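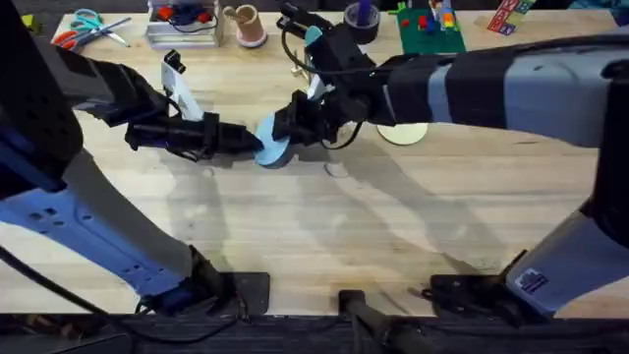 계량기를 교체한 뒤로 검침 때문에 입주민과 방문 시간을 조율할 일이 없어졌고, 퇴거 정산도 당일에 끝난다고 합니다. 다만 공용부 사용량을 세대에 어떻게 나눌지는 설치 전에 정해 두는 편이 좋았을 것이라는 의견도 함께 남겼습니다. 배분 기준에 관한 문의가 이어지고 있어, 본 페이지의 '공용부 사용량 배분' 항목에 관련 내용을 보완하였습니다.

Levoline 임대주택용 세대별 수도 계량 설비
공급: Drilcombe 주거설비사업부

제품 개요

Levoline은 임대를 목적으로 하는 공동주택에서 세대별 냉수 및 온수 사용량을 계량하고, 그 값을 관리사무소 또는 임대사업자의 정산 담당 부서로 전송하는 설비입니다. 세대 계량기, 층별 중계기, 단지 수집 장치 및 정산용 소프트웨어로 구성되며, 각 구성품은 별도로 발주할 수 있습니다.

분양주택과 달리 임대주택에서는 세대의 입주와 퇴거가 잦고, 계약 기간 중에도 요금 부담 주체가 바뀌는 경우가 있습니다. 법인 임차에서 개인 임차로 전환되는 세대, 일정 기간 임대사업자가 요금을 부담하는 세대, 보수 공사를 위해 비워 둔 세대가 한 단지 안에 섞여 있는 것이 일반적입니다. Levoline은 계량 기록을 계약 단위로 구분하여 저장하므로, 같은 세대의 기록이라도 부담 주체가 바뀐 시점을 기준으로 나누어 조회할 수 있습니다.

적용 대상

신축 임대주택과 기존 임대주택에 모두 적용할 수 있습니다. 기존 건물의 경우 세대 인입관에 개별 차단 밸브가 있어야 하며, 한 세대에 둘 이상의 입상관이 연결된 건물은 입상관마다 계량기를 설치하여야 합니다. 이 경우 소프트웨어에서 복수 계량기의 값을 한 세대로 합산하도록 설정합니다.

단독주택형 임대주택, 상가 겸용 건물, 단기 체류용 숙박시설은 표준 구성의 적용 대상이 아닙니다. 상가 겸용 건물은 주거 부분에 한하여 별도 검토 후 공급할 수 있습니다.

구성품

세대 계량기(Mallet 계열)
세대 인입관에 설치하는 계량기입니다. 냉수용과 온수용이 있으며 외함의 규격은 동일합니다. 본체 길이는 162mm이고, 온수용의 최고 사용 온도는 90℃입니다. 냉수용을 온수 배관에 설치하여서는 안 됩니다. 수평 및 수직 배관에 모두 설치할 수 있으나 표시부가 아래를 향하도록 설치하는 것은 허용되지 않습니다.

전원은 내장 전지로 공급됩니다. 전지의 설계 수명은 6년이며 현장에서 전지만 교체할 수 있습니다. 전지 교체 시에도 누적 계량값은 유지됩니다.

층별 중계기
세대 계량기의 신호를 모아 단지 수집 장치로 보냅니다. 공용 복도의 배관 점검구 또는 통신 단자함 내부에 설치하며 상시 전원이 필요합니다. 정전 시에는 각 계량기가 값을 자체 저장하고, 전원이 복구되면 저장된 값을 순차적으로 전송합니다.

단지 수집 장치
관리사무소 또는 기계실에 설치합니다. 단지 내 모든 중계기의 값을 보관하고 정산용 소프트웨어와 연결합니다. 외부 통신망을 사용할 수 없는 단지에서는 저장 매체를 통하여 값을 내려받을 수 있습니다.

정산용 소프트웨어
세대별 월간 사용 내역, 계약 단위 정산서, 공용부 배분 내역 및 이상 사용량 목록을 출력합니다. 임대사업자가 이미 사용 중인 임대 관리 프로그램이 있는 경우에는 정산 결과만을 파일로 내보내어 연계할 수 있습니다. 연계 가능한 파일 형식은 견적 단계에서 확인하여 주시기 바랍니다.

공용부 사용량 배분

단지 전체의 수도 사용량과 세대 계량값의 합계에는 차이가 발생합니다. 청소용수, 조경용수, 소방 점검에 사용한 물과 배관 누수분이 여기에 포함됩니다. Levoline 소프트웨어는 다음의 방식을 지원합니다.

균등 배분: 차이분을 전체 세대에 동일하게 나눕니다.
면적 배분: 세대의 임대 면적에 비례하여 나눕니다.
사용량 배분: 해당 월의 세대 사용량에 비례하여 나눕니다.
사업자 부담: 차이분을 세대에 부과하지 않고 임대사업자의 비용으로 기록합니다.

배분 방식은 단지별로 하나를 선택하며, 회계 기간 중에 변경하면 변경 전후의 정산서가 각각 작성됩니다. 비어 있는 세대를 배분 대상에 포함할지 여부도 별도로 지정하여야 합니다. 지정하지 않은 경우 해당 세대의 몫은 임대사업자에게 귀속됩니다. 적용하려는 방식이 임대차계약서 및 관할 지역의 요금 규정에 부합하는지는 임대사업자가 확인하여야 합니다.

공동 소유 단지의 운영

둘 이상의 사업자가 지분을 나누어 보유하는 단지에서는 동별 또는 세대별로 소유자를 지정할 수 있습니다. 소유자별 계정은 자기 소유분의 기록만을 열람할 수 있으며, 전체 기록의 열람 권한은 관리 위탁을 받은 사업자에게 부여됩니다. 지분 관계가 변경되거나 공동 사업이 종료되는 경우에는 소유자 변경 신청서를 제출하여 주십시오. 변경 이전의 기록은 종전 소유자와 신규 소유자 중 합의된 측으로 이관되며, 합의서가 제출되기 전까지는 관리 사업자의 계정에 보관됩니다.

설치 현황

Dundby 임대주택 단지에 표준 구성이 설치되어 있으며 대상은 287세대입니다. 해당 단지는 기존 건물로서 일부 동에서 개별 차단 밸브를 신설한 후 계량기를 설치하였습니다. 밸브 신설 공사는 공급 범위에 포함되지 않으므로, 유사한 조건의 단지에서는 해당 비용을 별도로 계상하여야 합니다.

설치 절차

1. 현장 조사: 인입관의 구경, 밸브 상태, 점검구의 위치를 확인합니다.
2. 구성안 제출: 조사 결과에 따라 구성품의 수량과 설치 위치를 정한 도면을 제출합니다.
3. 입주민 안내: 단수 시간과 세대 출입 일정을 임대사업자의 명의로 안내합니다. 안내문 양식은 당사에서 제공합니다.
4. 설치 및 초기값 기록: 기존 계량기의 최종값과 신규 계량기의 초기값을 세대별로 기록하고, 입주민 또는 관리사무소의 확인을 받습니다.
5. 시험 전송: 모든 세대의 값이 수집 장치에 등록되었는지 확인합니다. 미등록 세대가 있으면 인수 처리를 하지 않습니다.
6. 인수 및 교육: 관리사무소의 정산 담당자를 대상으로 소프트웨어 사용 교육을 실시합니다.

유지 관리

계량기는 표시부의 상태 표시를 통하여 전지 전압 저하, 역류 및 통신 장애를 알립니다. 같은 내용이 소프트웨어의 이상 목록에도 기록됩니다. 역류 표시가 반복되는 세대는 급탕 설비의 체크 밸브를 우선 점검하여 주십시오.

계량기 앞단의 여과망은 배관 공사 후 반드시 청소하여야 하며, 청소 작업 전에는 세대 차단 밸브를 잠가야 합니다. 봉인이 훼손된 계량기는 정산에 사용할 수 없습니다. 훼손을 발견한 때에는 발견 당시의 표시값을 기록한 후 당사 접수 창구로 통지하여 주십시오.

보증 및 제외 사항

보증의 범위와 기간은 공급계약서에 따릅니다. 동결에 의한 파손, 허용 온도를 초과한 사용, 당사가 승인하지 않은 부품의 사용, 봉인 훼손 이후에 발생한 고장은 보증 대상에서 제외됩니다. 정산 결과에 관한 임대인과 임차인 사이의 분쟁에 대하여 당사는 계량 기록을 제공할 수 있으나, 그 해석이나 중재를 담당하지 않습니다.

개인정보의 취급

수집되는 정보는 세대 번호, 계약 식별 번호, 계량값 및 전송 시각입니다. 임차인의 성명과 연락처는 수집 장치에 저장되지 않으며, 정산서에 성명을 표기하려는 경우에는 임대 관리 프로그램에서 해당 정보를 결합하여야 합니다. 퇴거 세대의 기록은 임대사업자가 정한 보관 기간이 지나면 삭제됩니다.

견적 및 발주

견적 요청 시에는 세대 수, 동별 층수, 준공 연도, 입상관 배치도 및 희망 배분 방식을 함께 제출하여 주시기 바랍니다. 배치도가 없는 건물은 현장 조사 후에 견적을 제출합니다. 견적서에는 구성품별 단가와 설치비가 구분되어 기재되며, 소프트웨어 사용료는 세대 수를 기준으로 산정합니다.

5월에 접수된 신규 발주분부터 세대 계량기의 포장 단위가 변경되었습니다. 예비품을 개별로 주문하는 경우에는 주문서의 비고란에 냉수용과 온수용의 구분을 기재하여 주십시오. 기재가 없는 주문은 확인이 완료될 때까지 출고가 보류됩니다.

관련 자료
Levoline 설치 설명서
Mallet 계열 계량기 치수도
공용부 배분 설정 안내
소유자 변경 신청서
입주민 안내문 양식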